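# Folding clothes with the Vavness hand kit: tips after two months

I rented the Vavness kit in May, mainly out of curiosity, and then I kept it. It consists of two hand-held grippers and a subscription to the service from Mutolberg, who take the recordings you make at home and use them to teach their folding robot. For every accepted hour you receive a credit against the rent. I write down my tips for other people who do this at the kitchen or living room table, because the booklet is good on charging and updates but says little about cloth.

## Before you start

Clear the part of the table where you will fold. You do not need to clear the whole room. In the beginning I tidied everything for half an hour before each recording, and the service told me by mail that normal homes are what they want.

A smooth table cover is a mixed thing. Cloth slides easily on it, which helps when you straighten a sleeve, but the whole garment also moves when you pull one side only. Pull with both hands at the same time, in opposite directions, and pull low.

Strong light from a window makes white patches on a shiny surface. My accepted rate was better in the morning, before nine, when the sun is not yet on my side of the house. In the afternoon I close the curtain half.

Charge both grippers the evening before. One full charge gives me 5 sessions, if I do not leave them switched on between.

## Opening the garment

This is the step where most beginners lose time, and I include myself. A garment that comes out of the basket is never flat, and the wish is to press it down with the fingertips. Do not press. The tips are made for pinching, and when you press, the cloth makes new small folds under them.

What works for me:

- Look for a hem or a seam first. A seam is thicker and does not slip out of the pads.
- Hold this part with one gripper and keep the other one open above the cloth until you see where the next edge is.
- Lift a little, only as high as a cup, and let the cloth fall away from you.
- If a part stays rolled, open the roll from its end and not from the middle.

Beige and cream clothes are harder than dark ones, as the folds have nearly the same color as the flat parts. Go slower with these. I keep one hand still on a raised strip of the fabric and bring the second over the creases with the jaws wide open, so I can still change my mind.
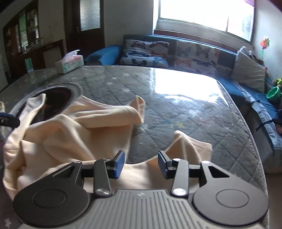 One reader wrote to me that slow work is a waste with this service, that Mutolberg pays by the accepted hour and not by care, and that after 200 garments he simply drops each one from higher up and takes whatever corner lands nearest. I tried this for one evening. For towels he is right and I thank him. For anything with sleeves I needed more time than before.

## Folding

Once the garment is flat enough, fold the long sides first and the short side last. Do not try for shop quality. The service accepts a fold if the edges meet within two fingers, and a second correction usually makes it worse.

Thick cloth opens again when you let go. Wait for a moment with the jaws closed, then open them slowly and move away to the side - if you go straight up, the pad takes the top layer with it.

Wipe the pads with a damp cloth after fleece or wool. They collect fluff and then they slip on cotton.

## Is the kit worth it?

I compared it with the Zurkitz set, which a colleague lent me. The Zurkitz is lighter and better for the wrist, but its tips are narrow and lose thick hems. The Vavness makes my arm tired after forty minutes. On the other side, I drop very little.

The weak point is the support. I had error 301 (recording not saved) on three evenings and the answer came after nine days. The solution was to restart the left gripper first and the right one second. It is in no manual that I found.

Biswas sells replacement pads in packs of 2 that fit the Vavness. They are a bit harder than the originals, good for denim, less good for thin shirts. I change them when the surface becomes smooth to the touch.

I will keep the kit until the autumn. The credit does not cover the full rent in my case, but the laundry is folded on the same evening now, and before it was waiting on a chair until the weekend.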